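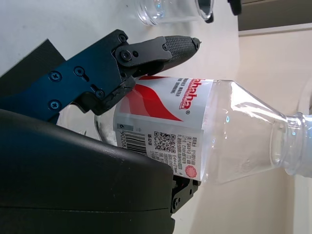

*A gripper holding a bottle of drinking water by its label, with a glass standing nearby.*

**Automation at the Quaye canteen** refers to the gradual introduction of robot arms into the staff canteen of the Quaye works in Fornley, where 393 people take their midday meal. The arms are supplied by Trorkix and run on a scheduling program called Kaseo, and they handle bottles, glasses and other light tableware.

## Background

For many years the drinks counter was looked after entirely by hand, and it was tiring work – a great deal of reaching, lifting and setting down, all of it squeezed into the busiest part of the day. The first 2 arms were put in one July, after a long spring of talks between the company and the canteen staff, and they were given the bottled water to begin with. Each arm has a two-fingered gripper with textured rubber tips, which helps it keep hold of smooth plastic. On a full day the counter now passes 1,244 items.

## Effects on staff

The canteen had 15 employees when the arms came, and all of them stayed on, though hardly anyone kept quite the same job. Yaa Odoi, for a long time the head of the counter, moved over to planning the menus and teaching newer colleagues how to clear a stalled arm safely. Gifty Abugri, who had served drinks, took up the morning checks, when the fingertips are wiped down and looked over for wear.

Opinion among the staff has been mixed, and kindly so for the most part. Many were glad to be rid of sore wrists and shoulders, while others missed the small talk that used to go along with handing somebody a glass – a complaint the company took to heart when it agreed to keep one serving point staffed by people through the whole of lunch.

## See also

- Food service automation
- Robot end effector
- Workplace ergonomics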